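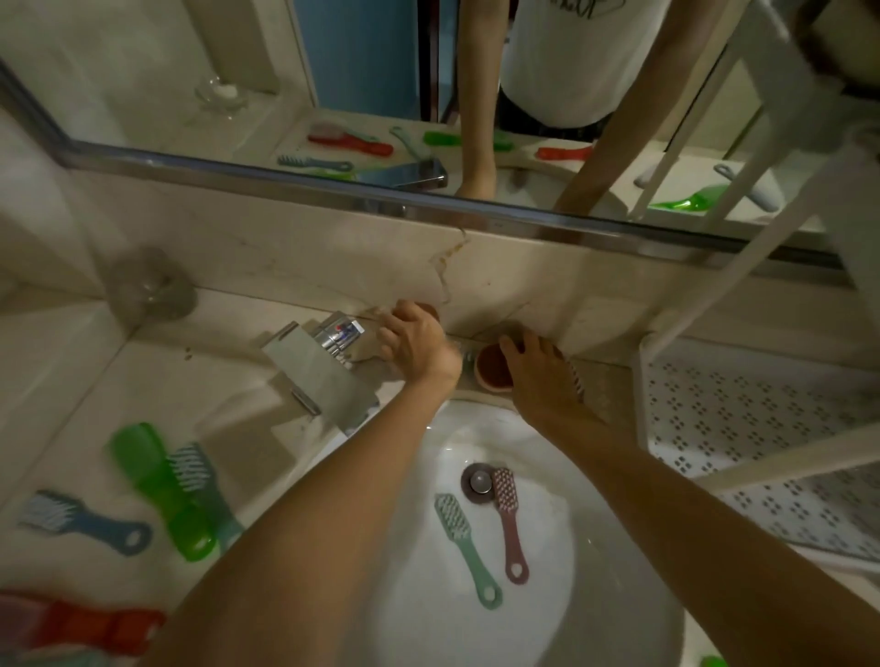
What's the best way to wash a bunch of plastic brushes in a bathroom sink with a marble counter around it?

mopbucket155
Got a pile of plastic brushes with white bristles, different colors, the kind with a hole in the end of the handle. Use them for little scrubbing jobs all over the house. They're gray at the roots now and a couple smell. Only have the bathroom sink free, kitchen one is being redone till June. Counter is cream marble and I already dulled one spot with something. What do I soak them in, how long, and where do they dry??

tilegrouch
Warm water and plain dish soap, 30 minutes, stopper down. Skip vinegar. Vinegar is great on bristles and terrible on marble, one drip and you get a dull ring, probably what happened to your spot already. Same goes for lemon and most limescale sprays, check the label.

After the soak rub two brushes against each other, bristles to bristles, under the tap. Gets the gunk out of the roots way better than your fingers. Old comb for hair. Rinse till no suds, shake hard over the basin, wipe the counter right away.

Don't use boiling water, handles can warp and bristles splay out. Just hot from the tap is plenty.

Still smelly? Baking soda in fresh water, another 30 minutes. Still smelly after that, toss it.

Flelley_rentals
we clean vacation units so go thru a lot of these. drying matters more than the soak imo. never leave them lying flat on the counter, water sits under the head and the bristles go one way. that's what the holes are for. cheap hook rail inside the vanity door, or a shower caddy with hooks, bristles DOWN so water runs off and not into the handle.

we got a rail from Wasance, nothing fancy, stick on. fell off once bc I didn't wipe the wall first. fine since

also do it in 2 batches, bathroom basins are small and if you cram them all in the ones on top never get under water. and keep the toilet one totaly separate, own bucket, not in the sink where people brush their teeth

backporch240
Dishwasher top rack. Done.

mopbucket155
Kitchen's torn out, no dishwasher lol. Did soap + baking soda, smell gone except on one, tossed it. Going to get the hooks. Anything for the dull spot on the marble?

tilegrouch
Marble polishing powder, but try it in a back corner first. If you can feel the spot with a fingernail get a stone person to look. Different topic really, start a new thread and somebody will know more than me.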